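Clomby Tabletop Demonstrations: README

Last updated: April

Clomby contains more than 300 teleoperated episodes recorded at Letar for imitation learning. Wrist and fixed views are supplied.
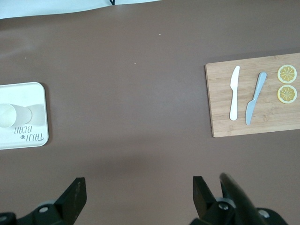

May failed episodes be used for training?
They may, provided the outcome label is kept with each one.

Joint states are stored with each episode. Corrections should be sent to Hidayah Krishnan.

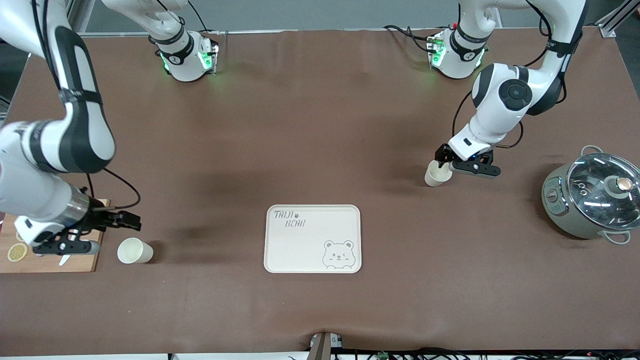 Test episodes are held separately and must not be used for tuning.

This site uses cookies.

© Letar. Back to top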